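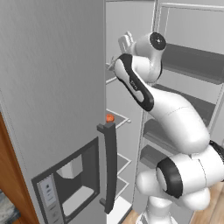 Simulated kitchen, refrigerator task. Arm at the open compartment, gripper above the level of the orange item on the middle shelf.

Marnatico is today publishing a short account of how the demonstrations in our Fiment kitchen set are recorded. We have received a number of enquiries from partner laboratories and from members of the public. The posts that follow answer the most frequent of them. (1/15)

The set covers household tasks carried out by a single arm in a simulated kitchen. Every demonstration is performed by a trained operator using remote control. No part of the movement is scripted in advance, and the operator has control of the arm from the first moment of a recording to the last. (2/15)

The refrigerator task is one of 13 in the set. The operator is given a written instruction naming one item and one destination. The operator must bring the gripper to the item, take hold of it, lift it clear of the shelf and carry it out of the compartment. (3/15)

Operators work with a hand-held controller. Moving the hand moves the gripper, and turning the wrist turns the gripper. A trigger closes the fingers. A second button pauses the link, so that the operator may return the hand to a comfortable position before continuing. (4/15)

We are often asked why the refrigerator was included at such an early stage. The answer lies in the space available. Shelves, door bins and an open door leave limited room for the forearm, and a path that suits the gripper may be quite unsuitable for the elbow. Operators must attend to both. (5/15)

Guidance on approach is as follows. The gripper should enter above the item and come down towards it slowly. Entering at shelf height is permitted only where there is clear space on both sides. Small round items should be gripped across the widest part. (6/15)

Contact between the arm and a door bin does not of itself invalidate a recording. The operator marks the contact and continues. A recording is withdrawn if the item falls, if a shelf is displaced, or if the operator releases the controller before the end signal. (7/15)

The current release contains 1257 accepted demonstrations across all tasks. Of these, 400 are refrigerator demonstrations. The remainder are divided among the cupboard, drawer, sink and worktop tasks, and a full table is given in the release notes. (8/15)

Ziad Kassab, who leads operator training at our Cikeston office, has asked us to draw attention to pace. New operators tend to hurry the approach and then hesitate at the grip. The hesitation is recorded with everything else, and a system trained on the recording may learn to hesitate too. (9/15)

For this reason each operator completes a practice period before any recording is accepted. Practice attempts are stored separately and do not form part of the release. Requests for access to them will be considered, although we cannot undertake to supply them with full labels. (10/15)

Several correspondents have asked whether demonstrations given in simulation are of value for a physical arm. Our position is a cautious one. Lighting, friction and the weight of objects all differ in practice. A comparison using physical equipment is being prepared with Awwad, and results will be published whatever they show. (11/15)

Item positions are changed between recordings. The item may be moved along a shelf or placed on a different shelf altogether, and the starting pose of the arm is also varied. Users who require fixed positions should select the subset marked "static" in the index. (12/15)

Two corrections to the earlier notes. The door angle is recorded in degrees and was wrongly listed in radians. The column headed "grip" gives the opening between the fingers and does not give force. We are grateful to Suha Akl for reporting both errors. (13/15)

The next round of recording will add 500 demonstrations, with priority given to tasks in which the operator must open the door before reaching inside. Laboratories wishing to propose a task should send a written description of no more than one page by the end of October. (14/15)

The release notes, the operator guidance and the corrected column list are available from the Fiment page on our website. Questions on licensing should be sent to the Cikeston office and not posted as replies to this thread, where they may be missed. Marnatico, October 19, 2021. (15/15)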